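Skernow Community Help > Work and Training > Visits and Open Days

What should we look for at a robot demonstration (and how do I stop my manager buying one)?

Posted by hollowaylinen
12th March

I help run housekeeping at a guest house with rather more bedrooms than sense. Our owner has signed four of us up for the open day at Lucero, the robotics outfit on the Grindthorpe estate, where they are showing a two-armed machine that tidies a bedroom. He has already started referring to it as "the new starter".

I've never been to one of these. The invitation is a page and a half about the future of hospitality and one line about parking. As far as I can gather, you stand in a mocked-up guest room while the thing picks litter off the carpet and puts it in the bin, then there are sandwiches.

What I'd like to know from anyone who has been:

Is it worth going, or is it a glorified advert?
What ought I to be watching? I know what a tidy room looks like but I've no idea what counts as good for a robot.
Can you ask awkward questions or do they usher you towards the sandwiches?

I have nothing against robots. I do have something against being handed a machine and told to be grateful, having lived through the steam mop.

3 replies, sorted by most helpful

Niamh Breathnach
Member, Grindthorpe

Go. I went to the December one with my sister, who cleans holiday lets, and we got a good two hours out of it. There's a talk first, which you can safely use to find the toilets, and then they take you through in small groups.

The room is done up like a mid-price hotel, bed one side and sofa the other, and the work is all at floor level. Somebody from Lucero drops rubbish on the carpet and the arms go after it. What surprised me was how much of the job is the small stuff. A crisp packet is a big, friendly, crunchy target. A bottle top is a different matter, as anybody who has chased one round a hoover nozzle will tell you.

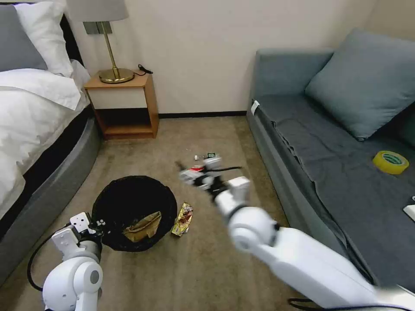 Right arm on the red and white litter, left arm keeping the bin company. Gold wrapper still waiting its turn.

To answer what to watch, I'd say this.

Watch the hand and ignore the face of the person presenting. See how it takes hold of something thin. Does it get it first go, or does it pat about like someone looking for their glasses? Ours did a bit of both. On the second run it had three goes at a sweet wrapper and a man behind me started whispering encouragement.

Watch the bin as well. The one they use is a round mesh thing, light enough that I'd expect it to travel if you knocked it. I spent most of one run with my eye on it, waiting for an elbow. It stayed put while I was there, though I only saw two runs.

Take a watch with a second hand, or use your phone. The chap giving our tour told us a full tidy took 369 seconds. When my sister asked whether that was the average or the best one, there was a pause you could have made a bed in. He did then say it was the best one, to be fair to him, and he gave her his card.

Awkward questions are fine. They seemed glad of them, I think because most of the group only wanted to know if it could do ironing. (It can't. Everybody asks. Someone will ask at yours.)

The sandwiches were egg.

hollowaylinen replied:
Thank you, this is exactly what I was after. Will bring the watch. Did they let you put your own rubbish down?

Niamh Breathnach replied:
Nobody in our group thought to ask, which I've been cross about ever since. Take some!

dale_onthe_moor
New member

Waste of time. My cousin went to one at Skorkico and it was just a fridge with wheels. If you want the bins doing get a person.

Folasade Chukwu
Member, Work and Training regular

Different company, Dale, and that one was a trolley for carrying trays. It did look like a fridge, I'll give you that.

I look after training for a small group of hotels and I've been through the Lucero room twice, so I'll add to Niamh's answer where I can.

The first thing is to work out what you want from the day before you go in. We turned up the first time with no list at all and came away with a tote bag and strong opinions about the lighting. The second time we wrote down what our room attendants really pick up in a week: tissues, receipts, hair grips, the little foil lids off milk pots, water bottles with an inch left in them. Then we asked which of those the machine had tried. The answer for hair grips was a very long one containing no hair grips.

Water bottles I'd ask about in particular. They roll, and half the time there's something else lying against them, so the machine has to choose what to go for and leave the other thing alone. I found that more interesting than any amount of talk about speed. 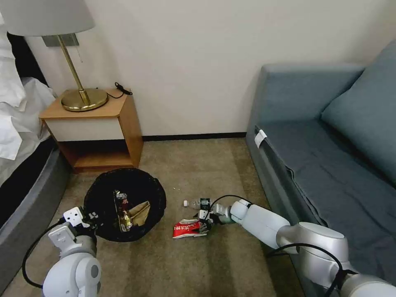 My second suggestion is to stand somewhere useful. People crowd up by the bed because it feels like the front row. From there you get a fine view of the duvet. If they'll let you, go nearer the sofa end and crouch a bit. You'll want to see how much clearance there is between the arm and the furniture, as your own rooms are probably tighter than theirs. Ours certainly are. We have one where the wardrobe only opens if you're sitting on the bed.

Third, ask who tidies up after the tidying. Does somebody still empty the bin? Who moves the machine to the next room, and does it cope with a door threshold? How does it manage stairs? I asked about stairs and was told it was "on the roadmap". Your guest house may well have stairs now.

Fourth, money. No price was given on either visit, but I was told a day's trial on your own premises would be £600, or £700 if they had to bring a second engineer. Get that in writing, and ask what happens to the bill if the thing spends the day sulking in your corridor. I'd also ask whether it's set up in advance for your room or walks in cold, so to speak.

On managing your manager, I'm afraid I've no cure. What worked for us was giving him the clipboard. He was so busy timing things and writing them down that he forgot to fall in love with it until we were back in the car park, by which time he had his own column of figures to argue with.

And do take your own rubbish, as Niamh says. We asked on our second visit and they agreed straight away. I put down a till receipt, flat on the carpet, and it took nearly 4 minutes and two changes of mind. It got it in the end and I'm ashamed to say I clapped.

hollowaylinen replied:
We do have stairs. We have almost nothing but stairs. I've started a carrier bag of rubbish for the day and the owner has asked me why there are hair grips in it.

dale_onthe_moor replied:
It was definitely a fridge

Folasade Chukwu replied:
Put a foil milk lid in the bag as well, and come back and tell us how it gets on.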